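Subject: Re: Table-laying rig, shiny cutlery again
Date: September 16, 2025

On the Bedum workshop list, someone wrote:
> Has anyone got a small arm to pick up polished cutlery reliably?
> Mine is fine with cups and hopeless with anything thin. I've tried
> slower moves and brighter lights, and the lights made it worse.
> Also, is it worth paying for proper cable chain?

Brighter lights made mine worse too. Polished metal hands the camera a picture of whatever is nearby, and the nearest thing is generally the gripper. My spares are all blue, so I can't tell you if plain steel is kinder. I suspect it isn't.

The two-arm rig is finally bolted to its rail and I've spent most of my evenings on the fork. The job is to lay one place setting, mat and coaster included, which I can do by hand in the time it takes the software to start.

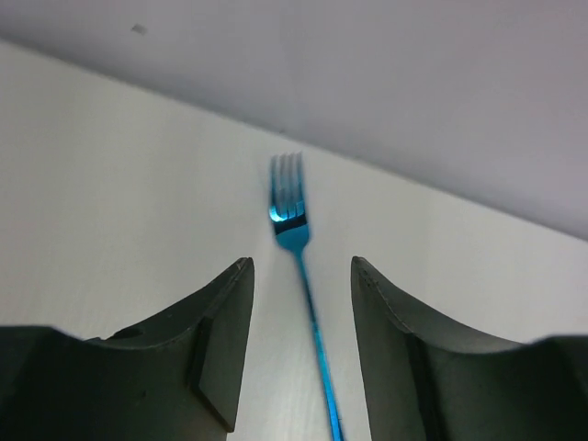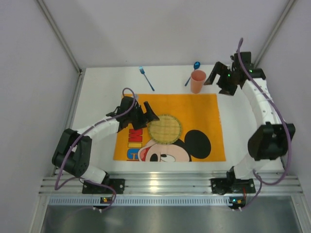 What helped most was giving up on the middle of the fork. I now aim at the handle, well below the head, and come down with the fingers wide open. The wrist camera gets the angle and the fixed camera is only trusted with the rough position. Before that I let both have a say and they disagreed like in-laws.

Exposure: lock it. I run 2995 microseconds on the wrist camera and leave it alone. On automatic it hunted whenever the arm went over something bright, and the fork drifted about in software while lying perfectly still on the table.

Closing height matters more than grip force. I stop at 387 on my scale (raw counts from the Ilance driver, so no use to you unless you have the same board). Any lower and the fingertips press on the table, the shoulder motor sulks, and I have to go and cycle the power. The cup doesn't care about any of this. The cup is a saint.

On cable chain — don't. I priced it for both arms and went back to loose loops with some slack at the wrist. Leave more than looks sensible, then turn every joint by hand to both ends before you power up. I skipped that in January and bought a new connector.

Config is in the shared folder under Ondora, file 1155. Ignore the comments at the top, they're from the old arm.

Still no luck with the spoon if it's bowl down. Suggestions welcome.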